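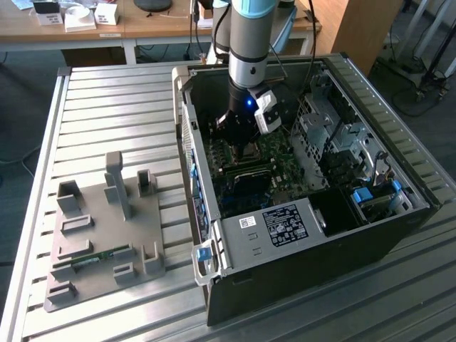 Arm over the open tower, gripper low by the CPU socket. Fixture plate at left.

February 15, 2018
Posted by Jintana Chareonsuk

Search this notebook
Go

Protective stop again on the teardown cell. Third one this week, same move: descent toward the socket area. Controller log says force limit on Z, joint 3 flagged. No damage to the board that I can find, went over the slots with the loupe.

Ran it 23 times at half speed with the case out — clean. Case back in, stopped on run 4. So not the joint. Something in the approach.

Checked the wrist calibration. Camera offset in the config is still the one from September, before Khamphan remade the clamp. Re-measured, it's out by some 3 mm in Y. That puts a finger on the socket frame instead of beside it. Pretty sure thats our fault right there. Vision score looked fine the whole time so nobody got a warning.

Also found the force threshold had been raised in the Prodano profile. No initials, no note. Put it back. Please DON'T raise it to get through a demo, write it down if you have to touch it at all.

Cable slack: the wrist bundle pulls a bit when joint 6 goes past 161 degrees. Probaly separate issue. Retie before Monday.

To do
- new offset into config, both copies
- 10 slow runs, hand on the e-stop
- ask Dreltero if the log can keep more than 2,110 lines, the first stop was already overwritten
- module pick stays off untill the above is done

Lekimdale bench notes | Contact | © 2018 | Back to top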